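From: Edith Espinoza
To: gripper-users list
Date: 1 May 2024
Subject: Re: jaws not letting go

Siu-fong Tse wrote:
> Kalix say the release fault is fixed in the new firmware.
> 128 cycles on the bench at Gudura and not one stuck jaw.
> Can we close this?

No, I'd leave it open. What did they grip on the bench? Foam blocks, I bet. My 4 failures were all on cloth, with a thick fold between the fingers, and the jaws stayed shut when told to open.

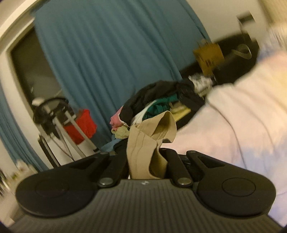 Folded seams load the pivots unevenly, or that's Aisyah's theory. I'm not sold on it, but a firmware patch won't help if she's right – and the release note doesn't mention the linkage at all.

Puspita had her thumb nipped trying to free one in October. Please cut the power first, whatever the manual says.

Could Kalix send the raw logs? A pass count tells me very little.

Edith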